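Workshop Tips: Looking After a Two-Arm Cloth Folding Cell

These notes cover the two-arm folding cell in the back room at Grerkham. They assume the arms are already mounted and the control software runs. Most of the lost time on this cell comes from fingers, cables and the work surface, so those are dealt with first.

Fingers

Wipe both pairs of fingers before the first run of the day. Use a lint-free cloth with a little isopropyl alcohol, and let it dry before closing the jaws. Cotton leaves a fine film on the tips that is hard to see on black parts. A filmed tip will still pick up a thick seam but will slide off a single layer.

Check the tips against each other with a strip of printer paper. Close the gripper on the strip and pull. It should hold across the whole tip. If it holds at the back and slips at the point, the fingers are toed out. Loosen the finger screws a half turn, close the jaws at low force, and retighten with the jaws closed. Do not shim with tape. It creeps under load and the fault comes back by the afternoon.

Replace fingers as a pair. We log cycles per arm, and the last left-hand pair came off at 2,483 with a visible groove in one tip. The limit on the log sheet is 3,000. Anything close to that gets changed ahead of a long run.

Cables

Push each camera connector home by hand, with the power off, then move the wrist through its full range and watch the cable. There should be slack at both ends of travel. A cable that goes tight at full roll will work the plug loose over a few hundred cycles. The symptom is a dropped image for a second or so, usually blamed on the software.

Tie the cable to the arm link, never to the gripper body. Leave the tie loose enough to slide a finger under it.

Work surface

A padded surface is kinder to the fingers than a bench top. The tips can press down a little to get under an edge without stalling the motor. The drawback is that the height changes as the padding settles, so the touch-off has to be repeated every time the cushion is moved or swapped.

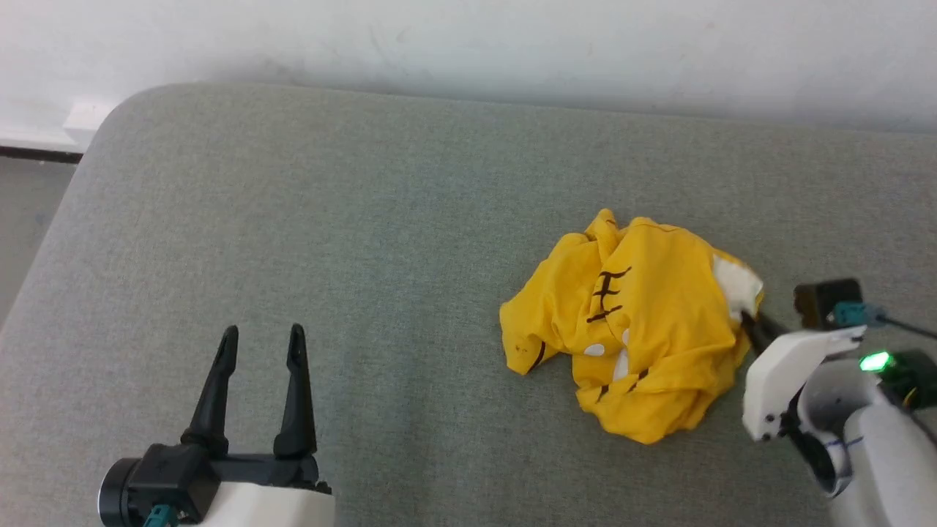

Touch off at four points near the corners and one in the middle. Lower the closed fingers until the motor current just rises, and record the height. If the middle reads more than 3 mm below the corners, turn the cushion over or retire it. Vacuum the weave weekly. Loose fibers collect between the jaws and end up in the finger slides.

Test garment

Keep one T-shirt for testing and do not use it for anything else. A strong plain color against a dull surface makes the camera check much easier. Wash it without softener, which makes the cloth slippery and gives you a grip fault that is not there.

Start every test from a heap, dropped from hand height. A shirt laid out neatly tells you very little about the pickup.

Stretch check

With one gripper on each end of an edge, open the distance between the arms in 2 mm steps until the cloth between them stops sagging. Stop there. Going further drags the edge out of the weaker grip and wears the tips. If one side always lets go first, swap the finger pairs between arms and repeat. If the fault moves with the fingers, change them. If it stays with the arm, look at the jaw force setting and then at the gripper motor.

Write down the distance at which it let go. A single value means little, but a falling trend over several weeks is the earliest sign of worn tips.
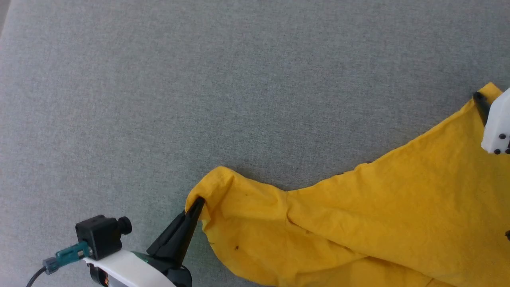
Zaid Nimri writes that he gets the same one-sided slip on the cell at Zunano, and that in his case the fingers and the force setting were both fine. The jaw slide on one arm was dry. He now cleans the slides in March and again in the fall, with a very thin coat of light grease, and wipes off whatever squeezes out after ten open-and-close cycles — any excess finds its way onto the cloth.

I have added the slides to the sheet. Check them by hand with the power off: the jaws should move smoothly from end to end with no gritty spot. If there is one, clean before greasing.

Shutdown

Park both arms with the jaws open and clear of the surface. Closed jaws left overnight hold a load on the finger mounts for no benefit. Remove the garment, cover the cameras, and fill in the cycle counts before switching off at the wall.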